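Home Kitchen Laundry Workshop Storage Tips Archive

Can a Machine Do It Yet? Chores, Trays, Boxes and What to Do in the Meantime
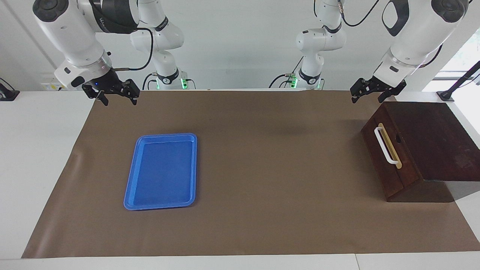
Iqra Kiani wrote in that she would hand over the sorting of the junk drawer tomorrow if a machine would take it, but that every clip she watches is sped up and she wants to know how long the job takes at normal speed. She also asked which chores are close and which are years off.

Fair questions. I went through the household list first and then the workshop list. These are my own opinions as of November 21, 2021, and I expect to change some of them.

Picking up and putting down

A two-armed machine with a gripper on each arm can lift a solid object and set it somewhere else, provided the object is a sensible size and has space around it. A plain tray with a rim is a good target. A box with a handle on the side is harder, since the fingers have to get around the handle and the weight shifts once the box leaves the table. If you ever try one of these at a bench, start with the tray.

The same advice works for people with sore hands. Put small parts in a tray with a raised edge and move the tray. Leave a hand's width clear on both sides of anything you lift often.

Dishes

Loading a dishwasher: not yet in an ordinary kitchen. Wet plates slip, glasses break, and everybody's rack is different. Unloading is a bit closer because the plates are clean and already standing in rows. Until then, put the cutlery in the basket by type. It takes 2 minutes less at the other end, and a child can do it.

Laundry

Washing and drying were handed to machines long ago. Folding wasn't. A towel on a flat table can be folded by a machine, slowly. A fitted sheet or a pile of mixed socks is another matter. My own fix for socks is to buy 10 pairs the same and stop pairing them.

Floors

This one is done, more or less. The round vacuums work if you pick up cords, shoelaces and small toys first. Mireille Obeidat says she spends as much time clearing the floor as she used to spend sweeping it. I'd still take the vacuum. Run it with the chairs up on the table and empty the bin every time.

Sorting screws and small hardware

In a factory, where the same part comes down the line all day, yes. In a home shop, with 100 odd screws in a coffee can, no. Sort by length first, then by head, then by thread. Throw out anything rusty or stripped as you go. Don't save the job for a rainy afternoon; do a handful whenever you're waiting for glue.

Wiping down a bench

A machine can push a cloth across a flat, clear surface. The trouble is that benches are seldom clear. Cover yours with brown paper before a messy job. Tape the long edges, let the ends hang over a little, and when you're done, roll it inward so the dust stays inside. Heavy paper can be turned over and used again. Don't leave oily or solvent-soaked paper rolled up in the shop. Lay it flat outdoors to dry and follow your town's rules for getting rid of it.

At the Geagea cabinet shop they change the paper at the end of each day. I change mine when I can't find my pencil line on it anymore.

Moving wooden boxes

Drag a wooden crate and you will scratch the table. Stick felt on the bottom corners or set it on a folded rag. If it has only one handle, keep your other hand under the far end. Check handle screws at the start of winter, when the wood shrinks and they work loose. A drop of wood glue and a sliver of toothpick in the hole will hold a small screw for years.

Cooking

Stirring a pot, yes. Timers and bread machines have covered some of this ground already. Peeling a knobby piece of ginger, no. Use the edge of a teaspoon.

How long does it take?

Back to Iqra's question. Look for a clock or a person walking past in the clip. If the person is scurrying, it's sped up. Dima Hakim timed himself clearing the supper table and got 18 minutes, with the phone ringing once. I wouldn't bet on a machine beating that in his kitchen this year.

Raghda Nimri asked for the recipe for bench wax from the last page. It's one part beeswax to four parts mineral oil by weight, melted together in a double boiler. Let it set overnight before you put the lid on.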